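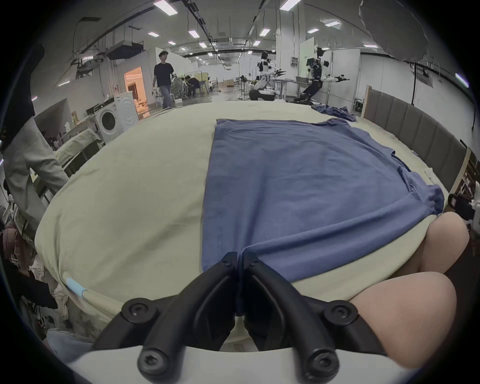
Week 2: Weft Knits and What Washing Does to Them

Plulport Evening College
Textiles for Everyday Use
Revised December 2019

Before class

Read pages 140 to 159 in the course reader. Skip the part on warp knitting for now. Bring an old T-shirt you don't mind cutting up, a ruler, a pair of sharp scissors and the swatch envelope you were given last week.

Woven and knit

A woven fabric has two sets of yarn crossing each other at right angles. The yarns lie fairly straight, so the cloth doesn't give much along either one. Pull it on the diagonal and it gives more, because the small squares between the yarns can lean over.

A knit fabric is made of loops. In a weft knit, one yarn runs back and forth (or round and round, on a circular machine) and each new row of loops is drawn through the row before it. When the cloth is pulled, the loops change shape. Most of the stretch you feel in a cotton T-shirt comes from this and very little of it comes from the cotton.

Words used in class

Wale – a column of loops running up the fabric.
Course – a row of loops running across the fabric.
Face – the side with the V shapes, usually worn outward.
Back – the side with the rounded bumps.
Gauge – how closely the needles are set in the machine.
Hand – how the fabric feels when you handle it.

Single jersey

Single jersey is the common T-shirt fabric. It is knitted on one set of needles, so the face and the back look different. It stretches more across than up and down.

Cut a square of jersey and the edges will start to curl. The top and bottom edges roll toward the face, and the side edges roll toward the back. This is useful when you have lost track of which side is which. It is less useful at the sewing table, where the curl hides the cutting line and pushes pieces out of place. Press the fabric before cutting and handle the cut pieces as little as you can.

Jersey will also run if a loop breaks. A run travels along the wale and leaves a ladder behind it. Use a ballpoint needle, which pushes between the yarns. A sharp one can go straight through them.

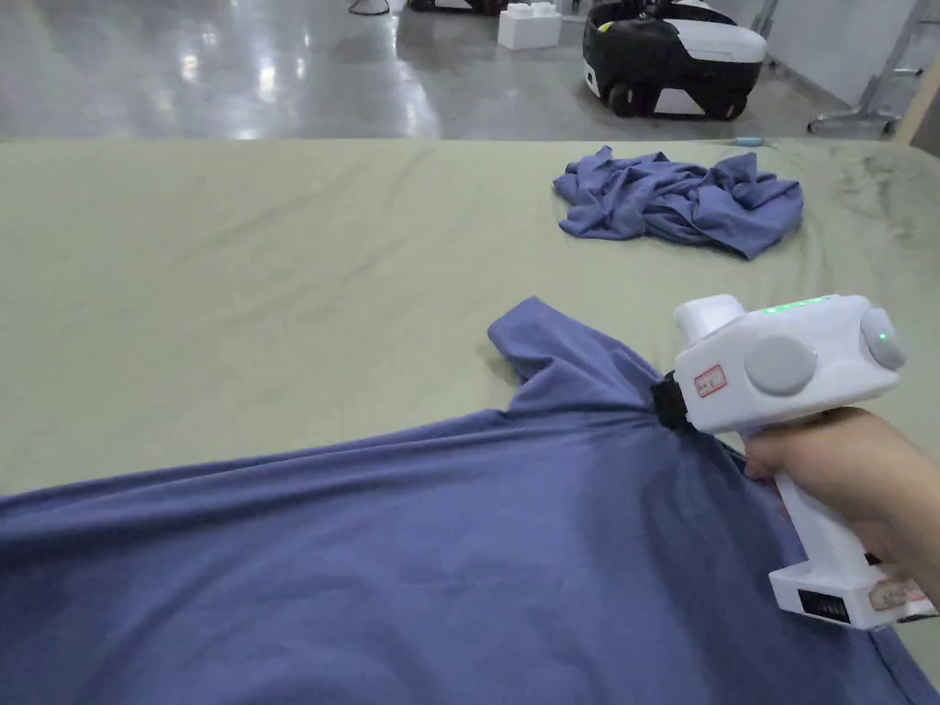 The other thing to watch is pull. Jersey that has been stretched on the table and then cut will relax afterward, and the piece will come out smaller than the pattern. Let the cloth lie overnight after you take it off the roll. If it hangs over the end of the table, support the hanging part on a chair, or the weight of it will stretch the part you are working on.

Rib and interlock

Rib is knitted on two sets of needles, with wales of face loops next to wales of back loops. At rest the wales close up against each other, so the fabric has a lot of stretch across and springs back well. It is used for cuffs, collars and waistbands. Rib with the same number of face and back wales does not curl.

Interlock also uses two sets of needles. It looks like the face of jersey on both sides, lies flat when cut, and stretches less than rib. It takes more yarn, so it is usually heavier and costs more. Beginners find it the easiest knit to sew.

Why knits shrink

Three things happen, and they are often mixed up.

Relaxation shrinkage. Knit fabric is under tension on the machine and again in finishing. Water and movement let the loops go back to a rounder shape. Cotton jersey usually gets shorter in length. Most of this happens in the first few washes.

Swelling. Cotton fibers take up water and get thicker. A thicker yarn needs a longer path around each loop, and the yarn has no extra length to give, so the loops draw closer together. Tumbling in a dryer adds to the effect by moving the loops while they settle.

Felting. This one belongs to wool. The scales on the fibers catch on one another under heat, moisture and rubbing, and they don't let go. Relaxation in a cotton shirt can be partly eased out by hand while it is damp. Felting can't be undone.

The Lurnus swatches

The gray swatches in your envelope are cotton jersey from the Lurnus sample pack. The one marked A has not been washed. The one marked B was washed and tumble dried 16 times in the college machines. Lay them one over the other with the wales running the same way. They were cut to the same size, and B is now shorter. It also feels thicker, and it has lost some of the smoothness on the face.

The Gritcombe swatch (cream, marked G) is a cotton and polyester blend that had the same treatment. Compare it with B before reading on. Polyester takes up very little water, so there is less swelling. It does pill more, because the strong polyester fibers hold the little balls of fluff on the surface where cotton would let them drop off.

Drying flat

Heavy knits should be dried flat. A wet sweater on a hanger stretches under its own weight, and the shoulders take the shape of the hanger.

1. Press the water out in a towel. Don't wring.
2. Lay the garment on a dry towel or a rack.
3. Ease the side seams straight, working from the hem up.
4. Match the body length to the measurement you took before washing.
5. Turn it over when the top side feels dry.
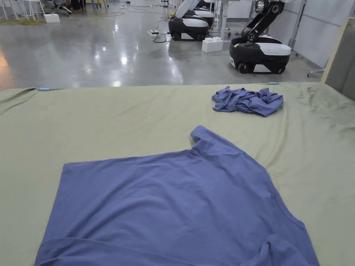

A light T-shirt can go on a line. Hang it by the hem, with the pegs at the side seams, where the marks won't show. A twisted side seam is a different problem. It comes from the way the yarn was spun, or from how the fabric was knitted or finished, and drying the shirt carefully will not cure it. We come back to this in the session on spirality.

In-class work

Work in pairs. Cut a square from the body of your T-shirt, away from any seam or print. Mark the direction of the wales in pencil. Note which way each edge curls. Stretch the square across and then lengthwise, measure both, and let it rest flat for a few minutes before measuring again. Write the figures on the Bensaid record sheet, one sheet per pair. If your shirt turns out to be interlock, trade a piece with another pair.

For next week

Find the care label on three knit garments at home and copy down the fiber content and the drying symbol. Keep your cut square. We will wash it.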